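Do retained players count toward the cap in the Lildale T20 draft?

Posted by stovport_sweeper, 7th April

Stovport kept four players and the league site says they still have 83 points left out of 400. I can't make that add up. Is the retention discount real, or did somebody invent it for Soriano last May?
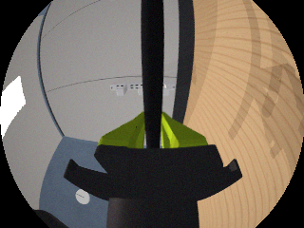 midwicket83
It's real, apparently. Clause 6 takes 100 points off if you retain your captain. Whether it's applied the same way to every club is another matter. I asked for the sums and got a link to the fixtures.

Stovport's captain was traded to Plindcombe, so I don't see how they'd qualify. I'd want to see the signed list before believing any of it. 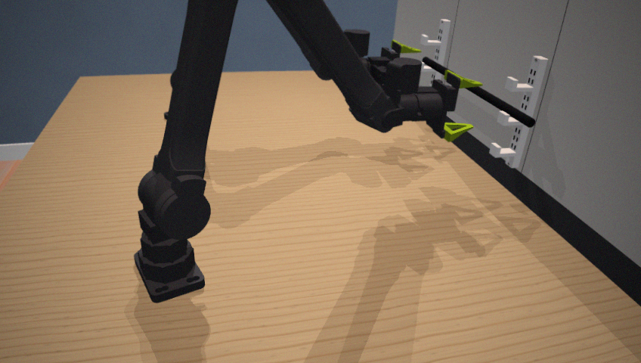

plindy_fan
Nah mate, the trade went through after the deadline so he counts for both. Pretty sure. Check the rules PDF, if the link works for you. It didn't for me.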